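Who Writes the Rules for Robots?

28 Sep 2020

My bike has a bell because there's a rule that says I should be seen and heard. My toaster has a plug that was tested before it went in the box. So what about robots? Do they get rules too? They do – loads of them! I've spent most of this year reading them so that you don't have to, and some are much more interesting than I expected.

Rules or standards?

People mix these two up all the time (I used to as well). A rule, or a law, is something you must follow. A standard is more like a very careful recipe that lots of experts have agreed on. It might tell you how hard a robot arm is allowed to push, or how big a stop button should be and what colour. Following the recipe is sometimes a choice, but a law can also point at a standard and say, "Do it like that, please."

The longest set I read was the Navarrete Handbook, and it has 198 pages. One whole page is about labels. I read that one twice.

The big red button

If you ever visit a place where robots are being worked on, look for a red button shaped like a mushroom. It's called an emergency stop, or e-stop. It's big and round so you can whack it with your whole hand, even if you're in a panic or wearing gloves. Good practice says you should be able to reach it without walking past the robot. You also can't start the robot again just by letting go of the button. Somebody has to reset it first, and then start the robot as a separate job.

In March I visited a workshop called Jininel, and before I was allowed through the door I had to show that I could find the e-stop. I pointed at a fire alarm. They made me try again!

Two people, please

At Jininel there must always be two people present when a robot is switched on. One looks after the robot's program and the other does nothing but watch, with a hand near the stop button. I had a go at being the watcher. You'd think it would be easy, but five minutes of proper watching is hard work. You can't chat and you can't check your phone.

Before anything moves, they go through a list out loud:

Is the floor clear?
Are loose cables out of the way of feet and wheels?
Is everyone behind the line?
Does the stop button work today?
Has somebody said "moving now"?

I like the word "today" in the fourth one. It worked yesterday, but they test it again anyway.

Why hands get extra rules

A robot hand has lots of little joints, and little joints can pinch. You know how it feels when you shut your finger in a drawer? A motor doesn't feel that and say sorry. It keeps squeezing until something tells it to stop. So the people at Sorkska, who make teaching kits for schools, limit how hard their robot fingers can close, and they check it by squeezing a special gauge.

Warning labels help too. They're often yellow and black, because those colours show up well against almost anything. (Wasps worked this out long before we did.) A label has to go where you'll see it before you touch the risky part, so there's no use sticking it underneath.

What about robots that walk?

These are tricky! If a robot arm is bolted to a bench and you cut the power, it can usually be made to stay put. If a robot is standing on two legs and you cut the power, it may simply fall over – and it could be heavy. So the experts are still arguing about what "stop" ought to mean for a robot with legs. Should it freeze? Should it sit down slowly first? A club I write to, Distedum, has been swapping letters on this for ages, and I don't think they're close to agreeing.

Have a go yourself

Pick a machine at home, like a washing machine or a hairdryer, and ask a grown-up if you can look it over together while it's unplugged. Hunt for labels. What is each one warning you about? Then write your own safety list for it and read it out loud to somebody. If they get bored halfway through, your list is too long.

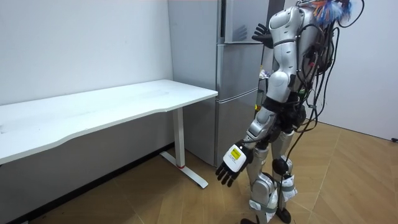 Spot the small yellow warning label on the back of the robot's lowered hand.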